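Hand or two-jaw gripper for thin, flat items in a divided tray?

Help Center > Manipulation > End effectors

Posted by Ekua Ankrah, March 27, 2021

I am comparing two end effectors on the same right arm and would like a second opinion before I commit to one. The first is a five-finger hand (Greddale, tendon driven, position control per finger). The second is a plain two-jaw parallel gripper from Stestora with flat rubber pads. Both mount on the same wrist plate and both run from the same controller, so swapping takes a few minutes plus a new tool frame.

The work is small flat packets that go into and come out of a cardboard tray with open compartments, plus passing thin things back and forth with a person across the table. The packets are light and the printed covers are slick. The compartments are narrow enough that finger width matters.

What I have so far:

Tray picks, hand: 151 attempts, 41 failed. Most failures are the index finger landing on a divider and pushing the tray away.
Tray picks, two-jaw: 151 attempts, fewer divider hits, but the packet rotates in the pads on the way up.
Handovers: only tried seriously with the hand. Release timing is the problem. The thumb opens late and the person has to tug.

The wrist camera also differs between the two setups. With the hand, the fingers and the palm take up a lot of the view, and ceiling lights reflect off the finger shells. I run the stream unrotated, so up is down in that one, and the detector was trained on it that way. The head camera is used for locating the tray only.

Views with the hand mounted, third one from the wrist:

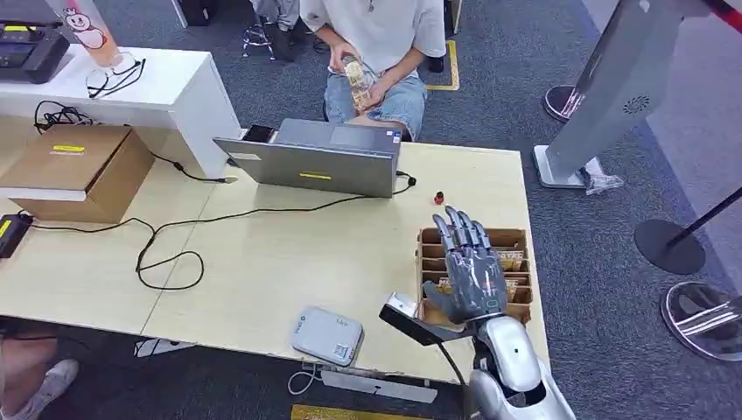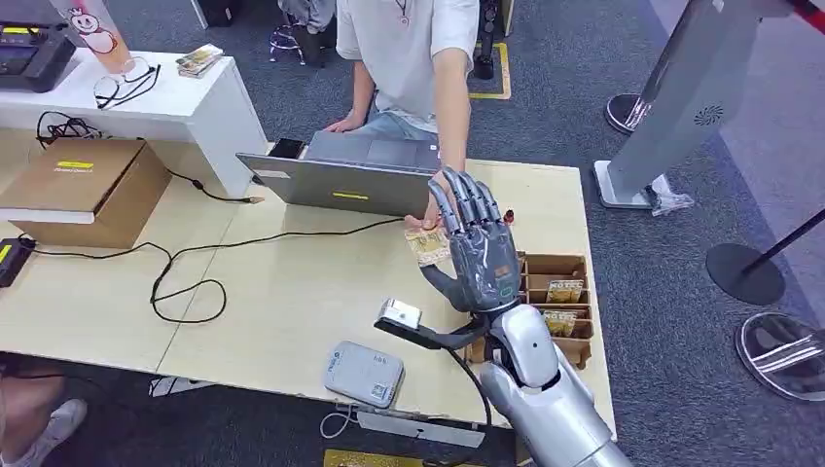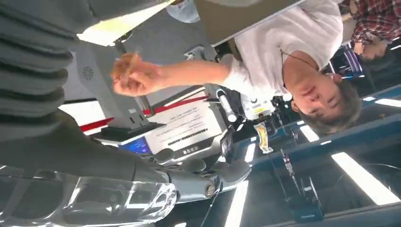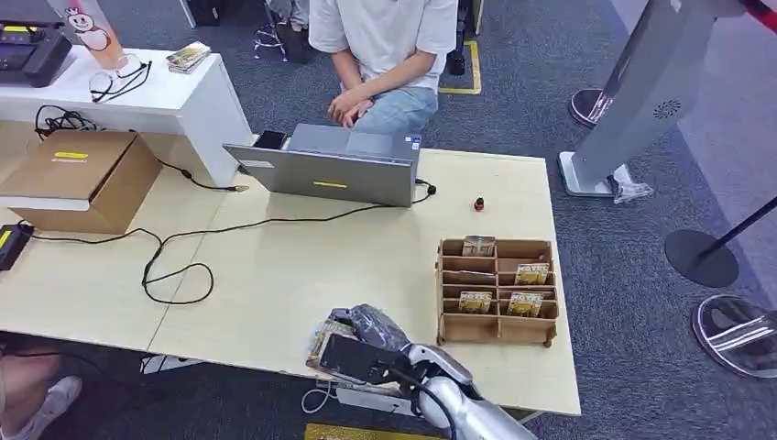 Abena Yakubu: I would settle the release problem first, before comparing anything in the tray, because it sounds like a controller setting and it will affect the two-jaw numbers as well. Check whether the open command goes out to all fingers in one message or finger by finger. On our Greddale the default driver sends them in sequence, thumb last. At the slow bus rate that came to 578 ms between the first finger and the thumb. After we put all the targets in one message the tugging stopped, with no change to the grip force.

For the tray, three things.

1. Do not approach with all four fingers extended. Curl the ring and little fingers fully before the descent and pinch with thumb and index only. You give up some stability and get back most of the clearance.

2. Fix the tray to the table. A cardboard tray weighs next to nothing and will slide under any contact. Double-sided tape at two corners is enough. If the tray moves by a few millimeters after the head camera has located it, your failures are position errors and say very little about the hand.

3. Log divider hits and slips separately. A pick that fails on contact and a pick that fails during the lift have different causes, and one total for both hides the difference between the two tools.

On the rotation with the two-jaw: grip higher, above the center of mass, and the packet will hang straight. Softer pads help a little. Wider pads help more but then you have the clearance problem again.

Regarding the reflections, lower the exposure on the wrist camera and lock it. Auto exposure reacts to the light panels and the packet goes dark exactly when you need the edge.

Cho
two jaw. hands look good but you will be retensioning tendons every week

Ekua Ankrah
Thank you both. The driver does send finger by finger, I had not looked. I changed it to a single message and will rerun the handovers. Tray is taped down now.

Cho, how many cycles before you had to retension? I am at 3195 on this unit according to the counter and the index finger has a small amount of play, but I don't have a baseline from January to compare it to.

Cho
didnt count. when it stops closing all the way you will see it

Abena Yakubu
Command a full close with nothing in the hand and read back the index joint angle. Do it now, write it down, and repeat after each session. Once the reading drifts past what your pinch can tolerate, retension. The Usex logger will do this on a timer if you already have it installed, otherwise a short script at startup is fine.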